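How a Game Knows You Pressed a Button

Vimero is a game set on the island of Hadgu. The player crosses the island on foot and collects 42 map stones. Each jump, turn and pickup begins with a button.

1. The switch closes
Under a button there are two metal contacts. Pressing the button joins them, and a small current flows.

2. The game checks
Vimero looks at every button 60 times a second. Each look is called a poll. If a button is down, the game writes a 1. If it is up, the game writes a 0.

3. The rules are applied
A 1 for the jump button does not always mean a jump. The game first tests whether the character is standing on the ground. On Skikbridge, the longest crossing in the game, it also tests whether the plank is solid – 15 of the planks are not.

4. The picture changes
The character is drawn again, slightly higher. Push buttons of many kinds are built on the same idea of a switch, including the large ones used on machines. 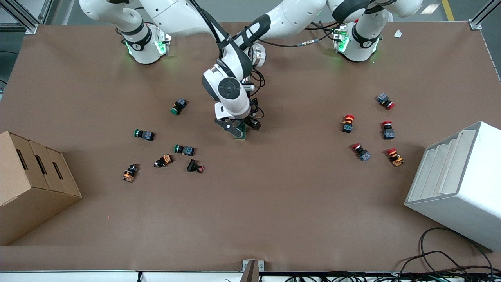
5. The button is released
The contacts part and the game writes a 0. The character keeps rising for 20 more polls, then falls.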